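How to score a chore for a robot, using the utensil holder

By Maëlle Marchand

I get asked all the time whether machines can do housework yet, and I love the question, but "housework" is far too big to answer in one go. Vacuuming is one thing. Putting the spoons away is another! So this page shows you how to take a single small chore, break it into moves, and score each move for the machine you have or are thinking of getting. I'm using the chore I know best, clearing long thin utensils off a table and standing them in a holder. We've now logged 1494 tries at it in the Lencho project, and I still get excited every time a chopstick goes in.

What you need

A table or a patch of floor, a holder, and a handful of ordinary things to go in it: a spoon, chopsticks, a rolling pin if you have one. Paper and a pencil. You don't need a robot for the first half. A pair of kitchen tongs in your own hand will teach you a surprising amount.

Step 1. Write down the moves

Do the chore slowly yourself and say each move out loud. Mine came out like this:

Find the item.
Pick it up off a flat surface.
Turn it upright.
Get it over the opening.
Lower it and let go.

If you end up with a move that has an "and" in it, try splitting it. My "lower it and let go" should really be two (I left it as one for months and then couldn't work out where things were failing).

Step 2. Do it with tongs

Only tongs, one hand, no steadying things with the other. You'll find out fast that a chopstick lying flat is hard to get hold of, and that it likes to swing once it's up. A spoon rocks on its bowl. Mark any move that made you slow down or regrip.

Step 3. Score each move

I use a scale of 0 to 3.

0: the machine can't do it.
1: it does it sometimes, with someone standing by.
2: it does it most times on items it has seen before.
3: it does it on new items, in a new place, with nobody near.

The chore gets the score of its worst move. It sounds harsh, but a robot that finds, lifts and turns a spoon beautifully and then drops it next to the holder has still left you a spoon to pick up.

Step 4. Change one thing

Move the holder. Swap the cloth. Turn on a different lamp. Bring in something see-through, which can be rough on a camera that handles a wooden stick just fine. Change one thing at a time and score again. Our Drisov arm got 2 for lifting spoons off a bare surface, and dropped to 1 as soon as we put a printed cloth under them. I was crushed for an afternoon, and then we had a great week fixing it.

Step 5. Let the holder move

Leave this one for last. In a real kitchen people nudge things, and a light plastic holder can slide when a stick catches its rim. In October we ran 284 tries with the holder pushed to a new spot every time, and lowering was the move that suffered. Score it separately from the still holder or you'll muddle your notes.

Thin sticks and clear suction cups on the star-print cloth, then a spoon on the same print with a pink holder behind it: 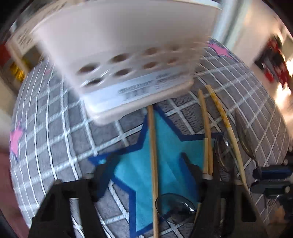
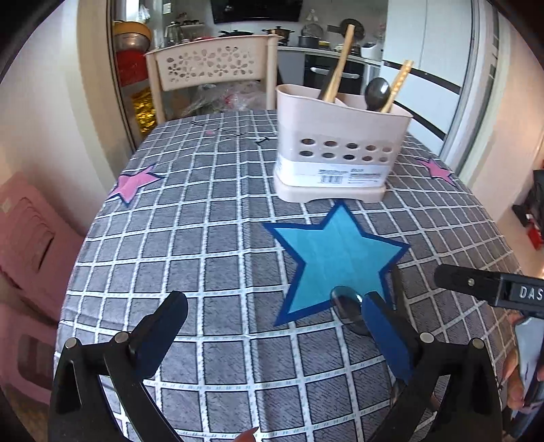
Can a robot clear and put away my utensils by itself yet?

Not reliably, going by our own scores. Our arm manages single moves well in a place it knows, but the whole chore from start to finish still comes out at 1 for us, so someone has to stay close. Spoons are ahead of chopsticks, and anything see-through is well behind both.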